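3.2 Serving arrangement and order of filling

The second part of our study looks at how a small snack service is laid out on one table. We take the layout from the counter practice at Domthorpe, where Kershaw observed 266 servings in June. Each serving is a tray with canned drinks and donuts. The donuts are kept in paper sleeves, so that the guest can lift them without touching the glaze.

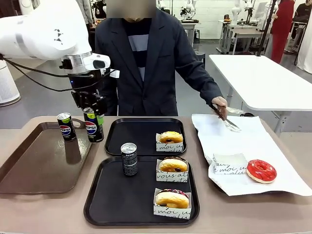 Figure 4. Cans, donuts in printed paper sleeves, and serving trays on the table.

Cans wait on a brown tray at the left, and the black serving trays have their place in the middle. Donuts that still need a sleeve stay on white paper at the right, and a person moves them with tongs. We asked for this order because the cans are heavy and the donuts are soft. When both kinds of item come from the same side, the hands cross above the tray and the topping is easily marked.

The position of the can inside the tray was also a question for us. In the Lindgren guideline the can goes in the center, but in the Domthorpe servings it was mostly put to the left, with the donuts to the right of it. We follow the second habit. It leaves the printed side of the sleeve open to the guest, and the can does not lean on the paper.

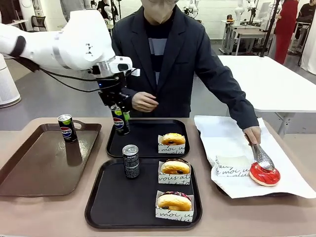 Tongs were preferred to gloves for the glazed kinds. With a glove, the server must press on the edge of the donut, and a shiny coating keeps the mark of the fingers. The servers at Domthorpe needed up to 11 seconds for one donut with tongs, including the time to open the sleeve. Kershaw notes that sprinkles are more difficult than glaze in this respect, and we return to this point in Section 4.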